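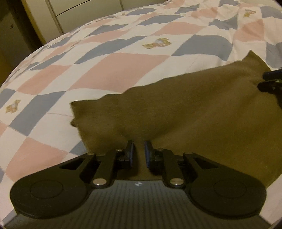
Folding clothes with a hand-held gripper: the house rules I work by

I've been recording cloth-handling demos for a while now, mostly folding and spreading on a bed, and I've made every mistake going. My count for the Lulteck folding project stands at 1,907 takes, and when I went back through them with a stricter eye I kept 1,069. That hurt! Most of the ones I threw out broke some small rule I hadn't written down yet, so now they're written down, and you're welcome to borrow them for your own setup.

Before you pick up the gripper

Make the bed first. I mean it. The cover doesn't have to be hotel-smooth (a few wrinkles are fine, beds have wrinkles), but a big ridge under the garment gives the fingers something extra to grab, and then you're dragging the quilt along with the sleeve.

Busy bedding is allowed. I used to insist on plain sheets, and the Horkent folks I swap notes with still do, but real bedrooms have patterns in them. I go for a garment in one solid color on top of a patterned cover, so I can tell at a glance which layer I've caught. Olive on pink and blue works great. A pale pink shirt on pink patches, not so much, and I save those for when I'm wide awake.

Check the finger pads. Wipe them with a barely damp cloth, let them dry, and run a thumb across each one. Lint builds up faster than you'd think with fleece and towels. If a pad has started to peel at a corner, swap it before you start, and write the swap in your log. Changing pads halfway through a batch and keeping quiet about it is how you end up with two batches pretending to be one.

Then squeeze the jaws all the way closed and let them open again, three times. You're feeling for grit or a sticky spot in the pivots. Any catch at all and I stop and clean them.

Starting a take

Start with the jaws open and nothing between them. Every take, no exceptions, even if you're only redoing the last bit of a fold. I hold still for a slow breath before moving in, which gives whoever trims the recording a clear starting point.

Come in low and keep your wrist relaxed. I like the fingers just above the cloth before I commit, close enough that a small dip will do it. If you swoop in from high up you tend to poke the mattress, and the fabric bunches away from you.
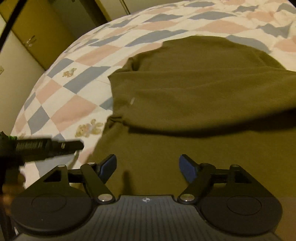
Jaws open over the garment, with a good stretch of it between the pads and the ribbed plate.

Look where the garment's edge is before you go for it. A folded edge is your friend, because there's a lip to pinch. In the flat middle of a sweatshirt you'll have to press down a little and close at the same time, and it's worth practicing that off the record until your hand knows it.

Making the fold

Close gently. Lift only as high as you need to clear the layer underneath, carry the cloth across, set it down, and open the jaws fully before you back out. Half-opening is my worst habit. The pad snags a thread on the way out and the whole fold comes with it.

If you miss a grab, go back and try again at normal speed, and mark the take as a retry. Erdem's checklist says to bin those. I keep them, as long as they're labeled, and I think a calm second try is a useful thing to have on record.

Keep your free hand out of it! No smoothing, no nudging the hem. If you touched the cloth, the take is a discard, however pretty the fold came out.

House manners and safety

Fingers stay away from the linkages while the jaws are moving. They pinch.

Look over your cables before each batch and give yourself enough slack to reach the far side of the bed. I walk my route once with the gripper in hand and nothing recording.

If you're working in somebody's home, ask which rooms and which belongings are okay to show, and get the yes in writing. Put away mail, prescriptions and family photos first. Druditz has a nice one-page consent form that I've pretty much copied word for word.

Take a break after 59 takes. Odd number, I know, but that's where my grip started to get sloppy when I went through my own logs in May. Yours might be lower. Shake your hand out, get a drink, and check the pads again before you pick the thing back up.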